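Shared Kitchen at Tamside Residence: Frequently Asked Questions

Who may use the shared kitchen?
The kitchen is open to all registered residents of Tamside and to their overnight guests. Guests must be accompanied by a resident when using any appliance.

What are the opening hours?
The kitchen opens at 6 a.m. and closes at 11 p.m. Residents who need access outside these hours should apply in writing to the residence office.

How many people may cook at the same time?
The limit is four. Residents who wish to prepare food for a larger group should reserve the kitchen through the office.

May I leave my own food on the counter?
Dry goods may be kept on the counter in closed containers or in their original packaging. Each item must carry the resident's room number on the base or the back. Unmarked items are removed at the end of the month. 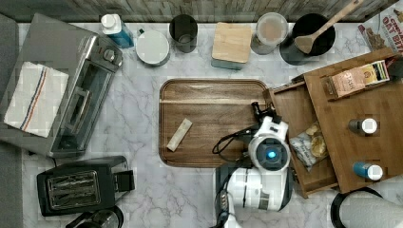
Photo: Nirngate Housing Services

Which appliances are provided?
The counter has a toaster oven and a two-slot toaster. These two appliances must not be run at the same time, as the circuit is rated for 3000 watts. Personal appliances may be used only after inspection by the office.

May I put things on top of the toaster oven?
Towels and packaging must be taken off the toaster oven before it is switched on. It should be left to cool completely before anything is placed on it again.

How should the marble be cleaned?
Use warm water and a mild dish soap. Vinegar, lemon juice and scouring powder will mark the stone and may not be used. Spills of coffee or juice should be wiped up at once – the surface was last resealed in March by Mogensen, and stains that reach the stone cannot be removed by residents.

Can wooden items go in the dishwasher?
No. Trays, spatulas and wooden lids are to be washed by hand, dried with a towel and returned to the counter.

Whom do I contact about a broken appliance?
Switch the appliance off, unplug it and report the fault to Sturkon, the maintenance contractor, using the form at the residence office. Repairs are normally completed within two working days.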